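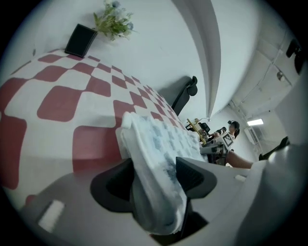
The checkered tablecloth is back. Didn't really leave, if you ask the places that kept using it. But look at any new lunch spot on Medard Street this spring and there they are — red squares, white squares, crumbs.

147 Medard Street was a phone repair shop until November. Now it's Dokum, 33 seats, soup and pork chops, cloth on every table. Paper menus too. Two doors down, Dwivedi does the same in green, with better bread.

Why now? Money, partly. Bare wood looked great for ten years and then everybody had it. Sanding and oiling a tabletop costs a lot. A cloth you just throw in the wash. Also noise. Hard floors, hard tables, hard chairs — you couldn't hear your own mother. Cloth helps a little. Not as much as the owners claim, but a little.

34 shares
6 comments

Then there's the memory thing. Everybody's grandmother had one, or everybody says so. Mine had oilcloth, sticky in summer, with a burn mark by the stove end. I'd still take it over a slate coaster. 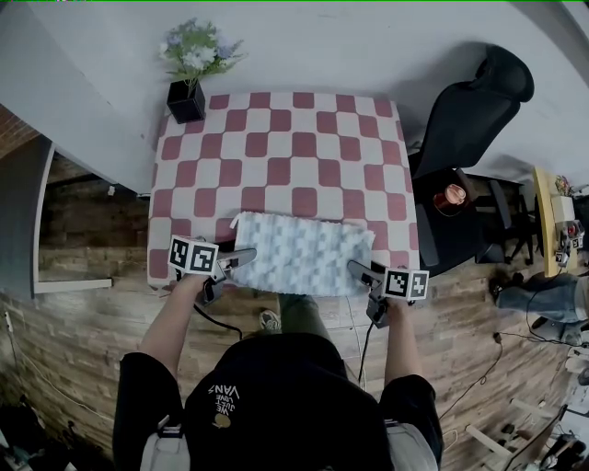
Buying one for home is harder then it should be. Cheap ones shrink. Wash it cold before the first dinner and measure again. You want an overhang of 8 inches or so, more if the table is ugly. Cotton stains but the stains come out, mostly. Polyester doesn't wrinkle and feels like a raincoat. Drekix sells a blend that sits in between, four sizes, two reds, and the darker red bleeds. Ask me how my napkins look.

Red wine, cold water right away. Candle wax, freezer, then scrape. Gravy, good luck.

Ironing? Skip it. Hang it damp over a door and teh weight does most of the work. The folds that stay, put a bread basket on them.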